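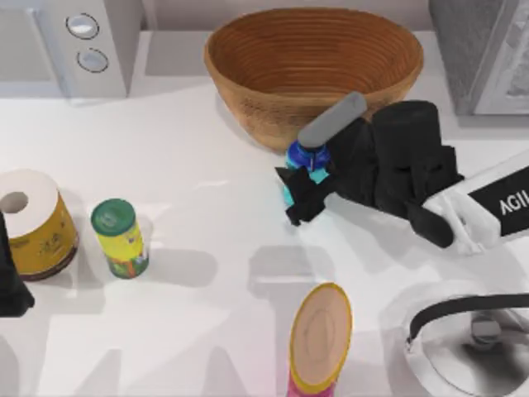 Figure 3. Simulated kitchen counter, overhead view, as passed to the Keltham grasp-state module.

4.2 What the perception module is asked to decide

The claim we set out to test is a narrow one. Keltham's documentation states that its grasp-state module can tell, from a single overhead view, whether an object is held, and that this answer is good enough to let the planner move on to the next step without any reading from the fingers. We doubted this before we started and we still doubt it, though for different reasons than the ones we began with. The counter in Fig. 3 is the sort of view on which the claim rests. A small bottle-like object with a blue cap sits between the black jaws, and a rounded finger pad on the same gripper rests against the lower edge of the woven bowl. The module is asked for one label per object. For the blue object it must return "held" or "free", and for the bowl it must do the same. It has no label for "touched by the gripper but not held", and so the contact at the bowl edge has to be pushed into one of two boxes, neither of which is much use to a planner.

We think this matters more than the headline accuracy does. If the bowl is called free, the planner works out its next motion as if the finger pad had clear space next to it. If the bowl is called held, the planner attaches it to the gripper in its model of the world and carries it along, on paper at least, wherever the arm goes. Both mistakes are quiet ones. No error is raised, and the log shows a confident answer in either case.

The same view raises a second problem. The gripper covers part of the bowl's lower right side, and it casts a large dark shadow on the white countertop. A method that works from outlines has to guess the hidden part of the bowl, and a method that works from brightness has to decide that the shadow is not a thing. Keltham does the first by fitting a closed curve to whatever rim is visible. It does the second with a fixed threshold, set once for all counters. We could find no account of how that threshold was chosen.

4.3 Test material

We used 1,487 rendered views of cluttered counters, all produced in the Ivbridge simulator with two arms in the workspace. Views were kept whether or not both arms were fully visible. Of these, 178 were set aside before any tuning and were not looked at until the module settings had been fixed. All the results in this section come from that held-out part.

Labels were taken from the simulator's own contact records, which gives us something that work on real counters rarely has, a reference that does not depend on a person squinting at a screen. It also gives us something to worry about. The contact records count two surfaces as touching when they come within a small distance of each other, and the distance is a setting. When we changed it, some of the "right" answers changed too. We report results at the simulator's default value. Readers should bear in mind that the default was picked to keep the physics stable and was never meant as a definition of touch.

We added a third label, "contact only", to the reference set. Keltham was not retrained to produce it. Our aim was to see where the existing two labels fall when the true state is the third.

4.4 Results on the two-label task

On objects that were plainly held or plainly free, the module did well, and we have no quarrel with that part of the claim. It did well on tall containers seen nearly from straight above, which we had expected to cause trouble, as the lid hides most of the body from that angle. It also coped with objects that ran off the side of the view.

On the contact-only objects the picture is much less tidy. The module split them between "held" and "free" in a way that followed the size of the object more than the state of the contact. Small things near the jaws tended to be called held. Large things tended to be called free, even with a finger pad pressed up against them. We take this to mean that the module has learned something closer to "small objects beside grippers are usually in them", a fair bet on most counters and a poor basis for planning on the rest.

To check this reading, we swapped objects while leaving the arm pose alone. A small can was put where a bowl had been, touching the same pad in the same way, and the other way round. If the module were reading contact, the label ought to have stayed put. In many of the pairs it did not. We do not offer this as proof, because swapping an object also changes the shadow, and we had no clean way to alter one and keep the other.

The shadow itself turned out to be a smaller nuisance than we had feared. Rendering the same views with cast shadows switched off changed few labels. We had drafted a paragraph blaming the brightness threshold for most of the errors and have taken it out.

4.5 What the planner does with the answer

A wrong label is only a cost if something is done with it. We therefore ran the Diekmann planner downstream of the module, with its usual settings and a planning limit of 700 milliseconds per step. The task was always the same: lift the held object straight up and move it to a clear patch of counter.

When an object in contact was wrongly called free, the planner usually found a path, and usually the path was harmless, because lifting straight up takes the gripper away from most things it might be leaning on. This is worth saying plainly. A good share of the perception errors we describe above had no effect on the outcome of this task. Anyone wishing to defend the two-label scheme could fairly point to that result.

We would answer that the task flatters the scheme. We reran 6 of the views with a sideways first motion in place of the lift, and the planner proposed moves that dragged the touched object in four of them. The number is far too small to support a rate. We give it only to show that the safe behaviour came from the motion we happened to ask for and owed nothing to the perception.

When an object in contact was wrongly called held, the planner did worse. It grew the shape it believed it was carrying, found that this larger shape would hit its neighbours, and often ran out of time. In use this would look like a slow planner. Someone reading only the planner log would be likely to raise the time limit, and the label that caused the delay would never be questioned.

4.6 Comparison with a crude baseline

We compared Keltham with a baseline that uses no learning at all. It takes the commanded finger opening from the controller and the position of the gripper, and calls an object held if the centre of its outline lies between the jaws and the opening is narrower than the outline. Everything else is free. The baseline took an afternoon to write.

On plainly held and plainly free objects it lost to Keltham, mainly where the arm hid the object's centre. On contact-only objects it was more regular in its mistakes, calling nearly all of them free. We would not recommend it as a replacement. Its errors are easy to foresee, though, and a planner can be given a margin to allow for them. We see no simple margin that would cover a module whose errors depend on how big the neighbouring object is.

The Haltau release of Keltham adds a confidence value to each label, and it has been suggested to us that a low value could stand in for the missing third class. We tried this. Confidence was lower on contact-only objects as a group, but it was also lower on held objects with a hidden centre, and the two groups overlapped so heavily that no cut-off separated them. Choosing a cut-off on the held-out views would have given a better figure, and would have told us nothing.

4.7 Limits

Every view here is rendered. Real cameras bring noise, glare and worn paint, and real counters are seldom so pale and even. We expect the module to do worse on them, but we have not shown it. Nor have we tested views from the wrist, where contact at the finger pads might be easier to see or might be hidden completely, depending on the mount. Our reference labels rest on a distance setting, as already noted, and the swap test in 4.4 mixes two causes. The module settings and the list of held-out views are given in the appendix, together with the contact distances we tried.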